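Killcombe Household Chores Set: Data Card and Notes for Users

Maintained by the Killcombe evaluation office. Contact for questions of content: Haf Sayce. Card last revised 9/21/20.

Summary

The Killcombe set is a collection of recorded trials in which a two-armed robot attempts ordinary household work, chiefly the handling of clothing and other small cloth items. It was assembled to give a sober answer to a question that reaches this office often, from care providers, housing bodies and equipment buyers: can a machine do the chores yet? Our answer at the time of writing is that it can do parts of some chores, slowly, when a trained person is present. The data are published so that readers may check that answer against the trials themselves.

The set holds 1,467 trials in 353 sessions. Of these, 285 trials are marked as held out for evaluation and should not be used for training or tuning of any kind.

Contents of a trial

Each trial consists of a color video stream from the head camera, joint positions for both arms, the state of both hands, a task code, and an outcome label with a short written note. The head camera looks down past the arms toward the work, so the machine's own body takes up a good part of most views. Users who crop or mask the body should say so when they report results, as cropping may also remove the lower part of the work area.

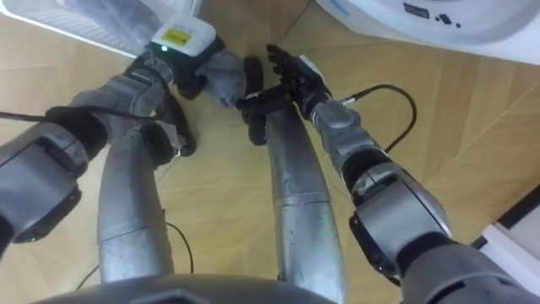 Head camera view, cloth handling work. Both hands near the top of the view, legs and torso base below.

Trials are stored one to a folder. The folder name gives the session number followed by the trial number within that session. Outcome notes are in plain text and have been left as the raters wrote them, apart from the removal of personal details. Some are a single word. Others run to a paragraph, usually where the rater and the operator disagreed about what had been achieved.

Tasks

Tasks were written as a person would give them to a helper at home, and then broken into steps for scoring. The following codes are in use:

PICK: take up one named item from a surface or from the floor.
PASS: move an item from one hand to the other.
PLACE: set an item down in a stated location.
TURN: turn a garment right side out.
PAIR: find two matching items and put them together.
FOLD: fold one item to a stated standard.
CLEAR: remove all loose items from a marked area.

CLEAR is a compound task and includes several PICK and PLACE steps. It is scored both as a whole and by step. The two scores can differ a great deal, and we ask that users report both. A machine that picks up most of a pile and leaves one item behind has done useful work, but it has not cleared the floor, and a household would notice the difference.

TURN was added in March after readers of an earlier card pointed out that clothing seldom arrives at a laundry pile in good order. The number of TURN trials is still too small to support firm conclusions. They are included for completeness.

Control modes

Three modes are present in the set. In guided mode, a person directs both arms throughout. In shared mode, a person chooses the item and the approach and the controller closes the hand. In unattended mode, the controller acts alone after the start signal, although a supervisor remains within reach of the stop switch.

The mode is recorded for every trial in the field named "mode". Results from different modes must not be pooled. Much of the public confusion about household robots comes from reports in which guided work is presented beside unattended work with no mark to tell them apart, and this office does not wish to add to it.

Two controllers were used. The Rornico controller plans the arm motion in full before moving. The Trevor controller plans in short stretches and corrects as it goes. Trevor is the slower of the two on rigid items and the more reliable on cloth. The difference on cloth is present in every task code except FOLD, where neither controller did well enough for a comparison to mean much.

Why cloth is included

Rigid objects keep their shape when they are gripped. Cloth does not. A sock taken by the toe hangs differently from the same sock taken by the cuff, and once it is bunched in a hand, little of its outline can be used to tell what it is or which way it lies. The second hand must then find an edge that may be folded under or hidden behind the fingers of the first. 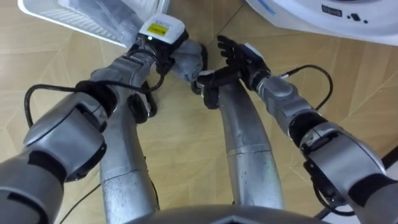 For this reason the PASS task has been scored more finely than the others. Raters recorded whether the receiving hand made contact, whether it closed on cloth or on the fingers of the giving hand, whether the giving hand let go, and whether the item then stayed in the receiving hand for the full holding period. Early versions of the scoring sheet treated a pass as a single yes or no. That proved to hide the most common fault, in which both hands hold the item and neither releases it - the trial then simply runs out the clock.

Users studying this fault should filter on the label "held by both". It is not the same as "lost in transfer", which is used only when the item falls.

Scoring

Each trial was rated by two people working separately from the recording. Where they differed, a third rater decided. Haf Sayce prepared the rating guide and trained the raters, and did not rate any trial in the held-out portion.

Outcomes are recorded on a four-step scale:

3: task complete, no help given.
2: task complete after one spoken or switched correction.
1: task partly complete when time expired.
0: no useful progress, or trial stopped by the supervisor.

Time is recorded separately and does not affect the outcome label. This was a deliberate choice. A slow machine may be acceptable in an empty apartment during the working day and quite unacceptable in a busy laundry room, and the reader is better placed than we are to decide which case applies. We would, however, caution against quoting outcome labels with no times attached.

Supervisors were told to stop a trial whenever a cable drew tight, whenever an arm came near the machine's own legs at speed, or whenever they were in doubt. Stopped trials are kept in the set. Removing them would give a better average and a worse account of the work.

Findings to date

The following remarks rest on the evaluation portion only.

PICK is the strongest task in all modes. In unattended mode the machine can take up a single item of clothing from a clear floor with fair regularity, and most failures are near misses that a second attempt would correct. The trial rules do not allow a second attempt.

PASS and PAIR are possible but not dependable. PAIR suffers from errors of recognition as well as errors of grip, particularly among items of similar color.

FOLD did not reach a standard that we would describe as useful in any unattended session. Several guided sessions produced a presentable result, at a pace no household would accept from a paid service.

On the broader question, we find no support in these data for the claim that a machine of this type can be left alone with a household's laundry. We find good support for the narrower claim that it can assist a person who is nearby and willing to step in.

Known limitations

Surroundings are not varied enough. Pale floors are common in the set, and results may not carry over to dark carpet or patterned rugs. Gray and white items appear more often than their share in an ordinary wardrobe.

Wet laundry was not used. Neither were very large items such as sheets and bedspreads.

The hand state field has a known fault in 70 trials, in which the right hand is reported as open for the whole of the trial. These are listed in the file of exclusions. The video in those trials is sound and may be used.

The step times for CLEAR were entered by hand in the first sessions and later taken from the log. Small differences between the two methods should be expected.

Permitted use and conditions

The set may be used for research, teaching and the assessment of equipment. It may not be used in advertising, nor quoted as an endorsement of any product. Persons wishing to combine it with the Fodico workshop set, which covers shop-floor sorting and packing, should note that Fodico uses a three-step outcome scale. Fodico labels must not be converted to ours by arithmetic. A table of agreed matches is supplied with the files, with the unmatched cases left blank.

Published work should name the Killcombe set, state the control mode and the controller, and give the date of this card. Corrections may be sent to the evaluation office in writing, with the session and trial numbers. Corrections to outcome labels are reviewed by a rater who has not previously seen the trial, and accepted changes are entered in the change file with the old label kept beside the new one.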